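Chapter 7
Surfaces and Light: Choosing Tables, Tops and Finishes

Draft text for second-year students, Interior Furnishing. N. Pimentel. Rev. 09/10/2018

Before you start

You will need your sample folder from Chapter 5, a flashlight, a soft pencil, and a room with one window you can cover. No special gear. If you skipped Chapter 5 go back and do the gloss cards first, this one leans on them hard.

What the chapter covers

How a surface takes light. Why a top that looked fine in the showroom looks wrong at home. Glass, stone, painted board, oiled wood. Edges. Cleaning, a little. Price, hardly at all, that is Chapter 10.

Opening case: the Skikolach dining room

Nayara Pimentel here, first person for a page, then back to normal textbook voice.

My second paid job was a dining room for the Skikolach guest house. Long narrow room, north window, low ceiling. The owners wanted it brighter and had already bought a white gloss table from Prillero, seats 10, very smart in the catalog. In the room it was a mess. Every plate threw a reflection. The ceiling lamp showed up twice, once overhead and once right where you were trying to eat. Guests moved their chairs to get away from it.

First thought, change the lamp. We did, no help. Second thought, a cloth. Helped at dinner, but they took it off for breakfast and there was the lamp again. In the end we sold the table on and put in a matte one, mid-brown, nothing special. The room measured darker. Everyone said it was brighter! I have thought about that a lot since.

The lesson goes in your notebook: people judge a room by comfort of looking, and a meter can't tell you that.

Three words to keep straight

Reflectance. How much light comes back off a surface, all directions added up. White paint is high, slate is low.

Gloss. How much of that light comes back in one direction, like a mirror. A black piano has low reflectance and high gloss. Students mix these two up every year, so write out the piano example by hand.

Texture. Bumps, ripples, grain. Texture breaks up a reflection without getting rid of it. You still get the bright spot, but it is spread or chopped into peices.

A note on the numbers. Makers quote gloss at different angles and do not always say which. The Codatus sheet in your folder gives one angle only. The Siriwardena sheet gives two. Do not compare across sheets unless the angle matches.

Glass tops

Glass is the hardest to choose from a sample. A chip the size of your palm tells you color and maybe thickness, not much more. You need to see it flat, at table height, with something standing on it.

Plain clear glass: shows the floor, shows your knees, shows every fingerprint. Tinted: hides the floor, shows dust. Rippled or patterned: kinder on prints, harder to wipe, and a wine glass may rock on it if the pattern is on the upper side. Always ask which side the pattern is on. One student ordered 198 small café tops without asking, and I won't name the student.

Dark glass in a kitchen works better than people expect, as pale items stand out on it and the eye finds an edge fast. A round top also loses its rim easily in dim light, so a thin dark edge may vanish against a dark floor. Think about who uses the room. Older eyes need the contrast.

Figure 7.1. Round glass top, rippled, dark grey-green, with a cream plastic basket. 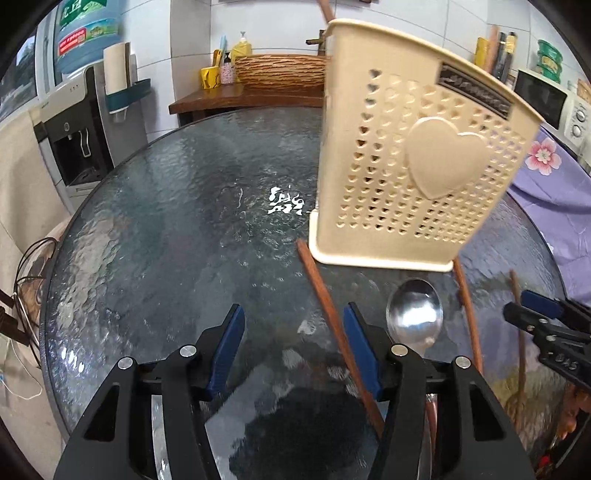 Exercise 1: The flashlight test

Cover the window. Lay your sample flat on a table. Hold the flashlight at arm's length, low, and look from the other side. Draw the bright spot in pencil, actual size. Now raise the light a hand's width and draw it again. Do this for every sample in the folder, it takes around 5 minutes each, less once you get going.

Label each drawing with the material and the side facing up. Unlabeled drawings get no marks.

Exercise 2: Same top, two rooms

Pick one table you can visit twice. Look at it in daylight, then after dark with the lights that people normally use there. Sit down both times. Write half a page on what changed, using all of the three words above at least once and using them corectly.

Next section: 7.2, Edges and corners. Bring the foam strip.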